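Elspeth Rutherford
08/10/2025

Thread on the Wununbridge march and what the police have said so far. I was there from the start until the square was cleared.

1/ The march was against the closure of the Drunenness crossing, which has been shut to foot traffic since the spring. Organisers had permission for the route as far as the square. They did not have permission to stay there overnight.

2/ Police put the turnout at 1,687. Organisers say 3,475. I can't settle that for you. The square was full and so was the lower half of Jaber Street.

3/ It was calm until dusk. Then a line of officers closed the top of Jaber Street and told people to leave by the river steps. The steps are narrow and a lot of people couldn't hear the order.

4/ Bottles were thrown. I saw that. I also saw officers use shields on people who were already walking away — both things happened within a few minutes of each other.

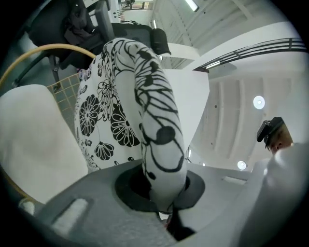
5/ How many people were held?

The police figure is 718, most of them released without charge by morning. Lawyers outside the Zumine station told me they were still waiting for names when I left.

6/ The council met this morning behind closed doors. A short statement afterwards said the crossing stays shut until the end of October. It did not mention the march.

7/ A petition asking for an outside inquiry into the policing had over 1,000 signatures by lunchtime. The council has to reply in writing but doesn't have to agree to anything.

8/ Several people have asked about a second march. Organisers say they have applied for the same route. The police haven't answered yet.

9/ If you were on the river steps and want to talk, my messages are open. I won't use your name unless you tell me I can.

10/ Correction to post 3: the line closed the top of Jaber Street just before dusk, going by the time on my notes. The rest stands.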